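10. November 2020

Spät geworden, nur schnell ein paar Zeilen, sonst vergess ich wieder alles. Heute endlich der Tisch. Alles runter, was sich seit Wochen da angesammelt hat, Rechnungen, Klebeband, die Muster von Moura, die ich längst hätte zurückschicken sollen. Morgen. Oder übermorgen.

Dann gewischt, erst nur Wasser, dann mit dem Zeug von Bendo. Riecht scheußlich nach Orange. Fenster auf, kalt, Fenster wieder zu. Der graue Fleck in der Platte bleibt. Oben breit, nach unten so ein dünner Schwanz, wie eine Kaulquappe. Etwas tiefer rechts noch ein winziger dunkler Kratzer, den kannte ich gar nicht.

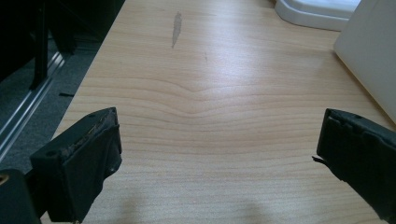

Hab dann den Lyle angerufen, Lyle Haverford, der hat früher in Merstead Möbel aufgearbeitet. Sagt: nicht schrubben, auf keinen Fall mit der rauhen Seite vom Schwamm. Zu spät, hatte ich schon. Ein bisschen jedenfalls. Er meint, der Lack ist da einfach stumpf, könnte man polieren, muss man aber nciht. Gut, dann nicht. Wollte mir noch von seinem Knie erzählen, musste ihn abwürgen, tut mir jetzt leid. Zurückrufen!

Die Maserung mag ich ja. An der einen Stelle macht sie so eine Delle nach unten, ganz flach, wie ein V, und dann wieder geradeaus. Sitze seit zwei Jahren an dem Ding und seh das heute zum ersten mal.

Danach die Kiste. Die weiße mit dem Klappdeckel, von Dralley, hat mit Versand etwa 10 Euro gekostet. Schwarzer Griff im Deckel, zwei schwarze Verschlüsse, sieht ordentlich aus. Plan war: Kleinkram rein, Deckel zu, Ruhe. Erstmal leer hingestellt und überlegt, was überhaupt reinkommt. Scheren ja. Klebeband ja. Batterien - weiß nicht, vielleicht lieber getrennt. Die Kabel auf keinen Fall, die fressen sonst den ganzen Platz. Snacks auch nicht, die kommen in die Küche, sonst hab ich wieder überall Krümel.
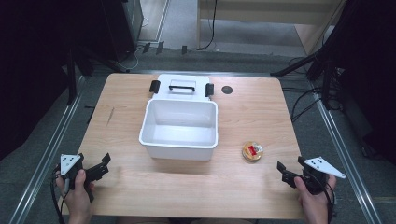 Reicht eine einzige Kiste für den ganzen Kram? Für Scheren, Klebeband und Stifte schon, für die Papiere brauch ich was Flaches.

Also noch eine Ablage besorgen, aber diesen Monat nichts mehr bestellen, Konto sagt 263 Euro und der November ist noch lang.

Zettel für morgen: Päckchen an Moura, Altpapier, Lyle. Rücken tut weh. Teppich müsste auch noch gesaugt werden, heute nicht mehr, die Nachbarn schlafen bestimmt schon. Licht aus.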